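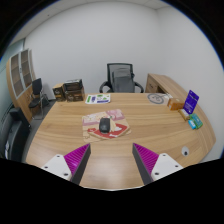

Fig. 4. Gripper open over the desk, mouse on its pad.

Recording your first desk set

I wrote this part after Jawad Kazmi and I did our first full set for Zidon in June, so it follows the order we really work in – a bit different from the quick card.

1. Pick one task and stick with it for the whole set. Mine was "pick up the mouse, put it down on the bare wood." Type that sentence into the task box before you record anything. The Mughal uploader copies it onto every clip, and fixing it later is a pain.

2. Leave the desk the way people use it! Boxes at the back, papers, a chair with a bag on it, all fine. I tidied everything for my first 18 clips and ended up doing them over, as we want the policy to cope with a normal office.

3. Hold the gripper level with the fingers wide open and both tips in view. Wait a second, then press record.

Note: If you can't see both magenta sections on the preview, the camera has slipped in its clamp. Reseat it and run the short calibration again.

4. Reach in at an easy, steady speed. Close on the object, lift, move, set down, open. Back away before you stop recording.

5. Shift something between clips. Turn the mouse a little, slide the pad over, or start from the other side of the desk (I usually walk around to the chair side halfway through).

6. Keep your fumbles if you recovered from them. If you dropped the thing and gave up, mark the clip as failed and carry on. Please don't delete it – Fahad Sethi goes through those separately.

Caution: Don't squeeze hard on a rigid object. The dark pads on the inside of the fingers can peel, and a loose pad spoils every clip after it.

7. Aim for 200 clips per task. We stopped at 142 on the mouse task and the trained policy kept missing when the pad was turned sideways, so I went back and did the rest.

8. Upload before you switch rooms. Tremumitz starts a new session as soon as the map changes, and merging two sessions by hand takes ages.

Last revised 2 September 2023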